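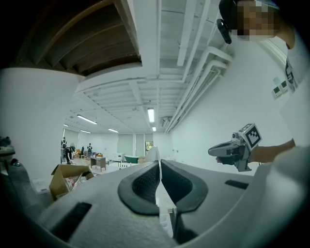 Winifred Stobbart
Short fiction contributor

341 shares | 10 comments

The Last Boat to Busum

My aunt had a plum tree that leaned so far over the harbour wall at Busum that half its fruit went into the sea every year, and she counted this as a sort of rent. She was generous like that, with everything except her recipe for plum dumplings, which she had promised to me when I turned thirty and then, when I did turn thirty, put off until I had "settled a bit".

So there I was at fifty-two, as settled as I was ever going to be, sitting on the top deck of the Endirel with a suitcase between my knees and a letter in my coat pocket. The letter said only that the plums were early and that I had better come. It was June, and plums are never ready in June, not even hers, and I had worried at that sentence all the way from the railway station.

The woman beside me was taking a cake to her sister. It was from Rácz, the good bakery by the bridge, and she held the box level through every roll of the boat, talking all the while about her knees, her sister's knees and the price of cherries. I was glad of her. When we passed the lighthouse she asked who was meeting me, and I said my aunt, and then I found I couldn't say anything else for a while. She looked at the water with me and, after a bit, undid the string on the box and cut me a slice with a nail file.

"Your sister will notice," I said.

"She'll notice and she'll enjoy it," she said. "It'll give us something to start with."

My aunt was on the quay in her gardening hat, very much alive and rather cross that the boat was late. She was thinner, and she let me carry my own suitcase, and hers was the only arm I have ever known to feel both frail and bossy through a coat sleeve. We went up the hill slowly, stopping at the Zivari for coffee because she wanted me to think it was her treat and not her breath that needed the rest.

The tree had no more ripe fruit on it than any other tree on the coast. Small, hard and green, the lot of them.

"You said they were early," I said.

"Well, I'm early," said my aunt, and she went in ahead of me and tied an apron round her waist – the blue one, with the burn on the pocket – and took a second apron off the hook and held it out. There was a jar of last year's plums on the table and a bowl of potatoes, still warm in their skins.

"Now, don't write anything down," she said. "Just stand close."

Recent stories
The Wrong Umbrella
A Room Facing the Orchard
Three Letters and a Kettle
What the Tide Left for Mother

Contact us | © 2026 | Back to top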